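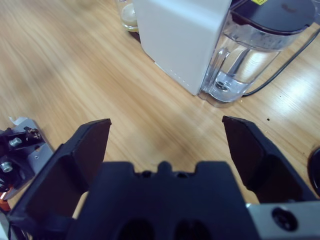

4. Setting up the Flundex water filter jug

Before first use

1. Wash the jug, lid and funnel by hand in warm soapy water. Rinse well. The lid is not dishwasher safe.
2. Take the cartridge out of its bag and soak it in cold water for 10 minutes.
3. Push the cartridge into the funnel until the rim sits flat.
4. Fill the funnel with cold tap water and let it drain. Pour this water away. Do this 3 times.

Note: Black specks in the first jugs are carbon dust from the cartridge. They are harmless and stop after a few fills.

Setting the reminder

5. Hold the button on the lid until the light blinks green.
6. Press once for the Kita cartridge or twice for the Sowa cartridge. The Kita lasts 7 weeks and the Sowa 16.
7. Wait for the light to go out - the setting is then saved.

Caution: Use cold tap water only. Hot water damages the cartridge seal.

Caution: Do not freeze the jug or leave it in direct sun.

If the jug has stood unused for more than a week, repeat steps 2 to 4. For slow draining, see section 6.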